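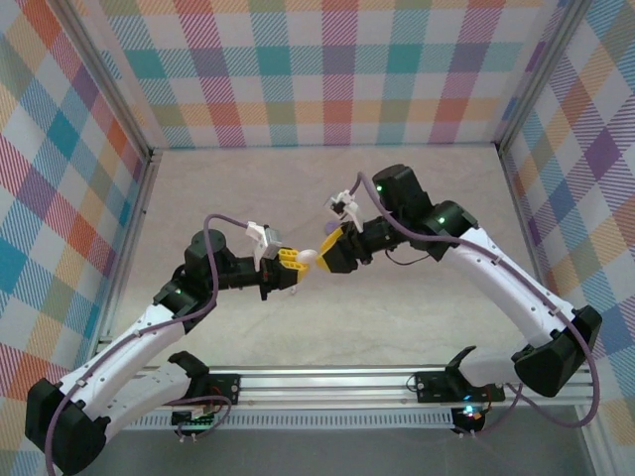
Session 5: Public consent and energy siting

This session considers how local people take part in decisions on pipelines, substations and wind farms. Students should have read the chapter by Catrin Gough before attending.

Consultation and consent are separate matters. A developer may hold every meeting the rules require and still leave residents with no power to refuse. The Cavitstead case shows this plainly. The planning authority received 1,287 written responses to the proposed gas storage site, of which 1,100 were objections, and approval was granted in December with no change to the route of the access road. 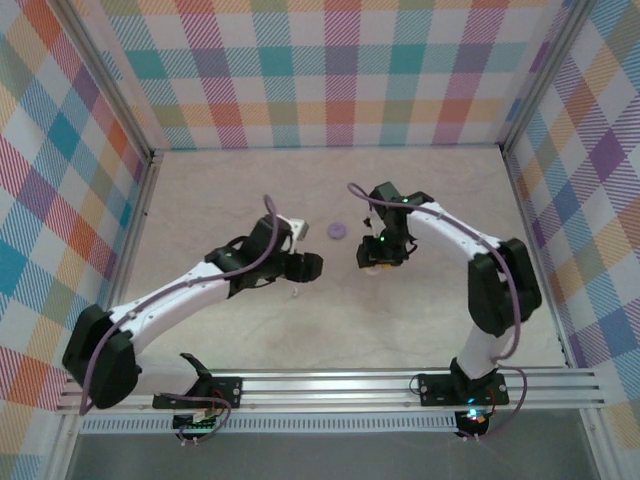

Gough argues that the timing of a consultation matters more than its length. By the time residents were invited to comment, the land had been leased and the contractor appointed – a point the inspector's report mentions only in a footnote.

For the seminar, prepare a short note of no more than 900 words on whether a local vote should be binding. Notes go to Rhun Owen by noon on Monday, February 16, 2026.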